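Teaching a gripper with its own worn fingers

Interview, 5 Mar 2026

The Komach group works on learning from demonstration: a person carries out a task with a hand-held gripper, a camera on the tool records it, and a policy is trained on the recordings and later run on an arm. Its latest result concerns a part of the process that most papers give one line, the condition of the fingers. We spoke with the group's lead engineer, who asked that the interview stay on the method.

The study compared two sets of demonstrations of the same tabletop tasks. One was collected with fingers replaced on a fixed schedule. The other was collected with a single pair left on the tool for the whole period, through 800 demonstrations. Both sets were used to train the same network, with the same settings, and both policies were then run on a Boersma arm fitted with new fingers and with worn ones.

"We expected the clean set to win everywhere," the engineer said. "It won with new fingers. With worn fingers it lost, and by more than we could put down to noise. Of 40 trials on worn fingers, the policy trained on the worn set completed 36. The other one had trouble from the first grasp."

Asked what the trouble looked like, the engineer described a small but consistent error at closing. The policy trained on replaced fingers stopped its approach where a fresh edge would meet the object. A worn edge has less material there, so the contact came late and on the wrong part of the finger. On thick objects this did not matter. On thin ones the fingers closed above the object or pushed it along the table.

Thin objects

Much of the work is done with rods and similar slender parts. The engineer considers them the hardest honest test of a parallel gripper on a flat surface.

"A block forgives you. You can be off by a few millimeters and the fingers still land on two faces. A rod lying on a table gives you almost no height to work with. The tips have to be down at the surface and they have to be even. If one tip is rounded off and the other is not, the rod rolls before it is held."

The people collecting data compensate for this without being told to. They tilt the tool, come in a little lower on one side, or close more slowly. Those corrections end up in the recordings, and the network learns them together with the look of the fingers. In the engineer's view that pairing is the whole result. The fingers are visible in every image the tool records, so the policy has the information it needs to tell one condition from another, provided that both conditions are present in training.

The group looked at whether the network was in fact using that part of the image. They masked the finger region in the recordings and trained again. The advantage on worn fingers went away. "It is a crude check," the engineer said. "Masking also removes the gap between the tips, and the gap tells you how far the tool is open. We tried to separate the two by feeding in the opening width as a number. Some of the loss came back, but most of it did not."

In the rod task, the approach is made from above with the fingers open and the rod in the space between the tips. 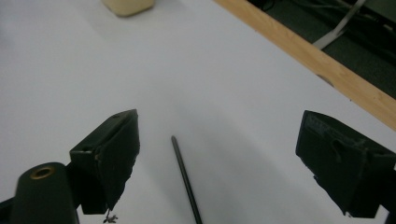

Collecting the data

The protocol is plain. The demonstrator starts with the tool open, performs the task once, and ends the recording by hand. Objects are moved between recordings according to a printed list, so that demonstrators do not fall into placing things where they are easiest to reach. Failed attempts are kept and marked. Lighting is not controlled beyond what the room provides.

The recordings are handled by Inetti, the group's own annotation software, which estimates the path of the tool and rejects any recording in which the estimate breaks down. Rejections are most common when the tool moves quickly over a plain surface with little for the tracker to hold on to. The usual answer is to slow down, and to leave some texture at the borders of the view.

"People ask why we do not tidy up more," the engineer said. "A plain table is good for reading the object and bad for tracking the tool. You want some edge or some grain in view. We settled that early and have not changed it."

Wear itself was logged with a simple procedure. The fingers were taken off at set points, photographed against a grid, and put back in the same position. The group considered measuring the profile of each tip with a probe and dropped the idea. The probe was slower than the collection work it was meant to support, and the photographs proved sufficient to rank the fingers by condition.

Limits of the result

The engineer was careful about how far the finding extends. Only 2 finger designs were tested, both rigid. Soft fingers deform under load and may wear in a way that changes grip without changing appearance, in which case the camera would have nothing to report. The arm trials were also run on one site, with one mounting, and the group has not yet repeated them elsewhere.

There is a practical objection as well. A laboratory can simply replace its fingers more often. The engineer accepts this and regards it as the right choice for anyone working with one tool. The argument changes when several tools are in use in several places, each at its own stage of wear. "Then you have mixed conditions whether you planned for them or not. Our suggestion is to record the condition, keep the mix, and test on it."

A second round of trials is planned for April, using a shared set of tasks under the name Limow. It will include fingers exchanged partway through a session — a case the current data does not cover — and a wider range of thin parts. The group intends to release the wear photographs together with the recordings.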